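Barnstead Kitchenware, Operations Office
October 16, 2021

This thread summarizes the first stage of the Bedoya project at our Bikham site and what it means for the people who work there. It is addressed to employees, their families and our suppliers. Questions received during the week are answered further down.

The Bikham site employs 132 people. Of these, 67 work at the sorting and packing tables, where returned and sample kitchen items are picked up, checked, turned the right way and set down for packing. Bedoya concerns those tables only. The warehouse, the print room and the loading dock are not part of it.

No position at Bikham will be closed as a result of Bedoya. This commitment was given in writing to all staff before the contract with Sirkis was signed, and it covers the full term of that contract.

The work is being built in simulation first. A modeled arm with a two-finger gripper practices over a modeled wooden table with a dark mat on it, and our packers review the sessions with the Sirkis engineers. Nothing has been installed on the floor.
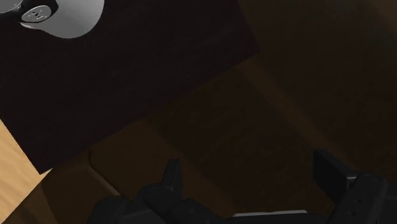 Reviews are held in the training room during paid hours. Any packer may attend. Attendance is recorded for payroll purposes only and does not count for or against anyone in later assignments.

Lwazi Mthembu, packing supervisor, leads the reviews for Barnstead. Her team has submitted 119 written remarks so far. Each one receives a written reply, and the remarks and replies are kept in a binder at the time clock as well as on the staff pages.

Many of the remarks concern reach and approach. A packer sees that an item is lying at an awkward angle and moves the other hand before thinking about it. Putting that into words has taken more time than the schedule allowed, and the schedule has been changed accordingly.

Several remarks concern smooth, rounded items. Experienced packers do not hold these by the widest part. The engineers had assumed otherwise and have revised the grasp settings.

Others concern blades. Under the current site rule, a loose knife is picked up by the handle, one at a time, with the cutting edge facing away from the body. The same rule will apply to the machine. Until it can be shown to follow the rule, knives stay with trained staff wearing gloves.

Ulises Inga, who represents the packing staff, asked that dim conditions be included in the practice sessions. The far tables at Bikham get little light late in the day, and dark items on dark wood are easily missed there. His request was accepted. New lamps for those tables have also been ordered and will be fitted whether or not the project goes ahead.

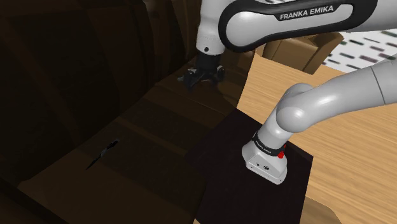 On job content: seven packers will be offered training as cell operators. They will start and stop the equipment, clear stuck items, and decide when a table goes back to hand work. The training takes place during working hours and the grade is one step above packer.

Applications are open to all packing staff. Length of service is considered first. No computer background is required. Staff who do not apply keep their present duties, grade and shift.

On pace: output targets for hand tables will not be set by comparison with the machine. Supervisors have been told this in writing. An employee who believes it is happening should speak with Lwazi Mthembu or Ulises Inga.

On cameras: any camera used with the equipment will look at the work surface. Recordings will not be used for discipline or for timing individual employees. The full text of this rule is in the binder.

On stopping: any employee, operator or not, may stop the equipment at any time and is not required to give a reason first. The stop is logged by table and hour, without a name.

Some questions remain open. We have not settled how breaks will be covered when an operator is alone at a table, or how the lifting allowance applies to operators who return to hand work for part of a shift. Both matters are under discussion with the staff representatives, and the answers will be added to this thread.

Employees who prefer to ask in person may visit the operations office at either shift change. Spanish and English are spoken. Written questions may be left in the box beside the time clock, signed or unsigned.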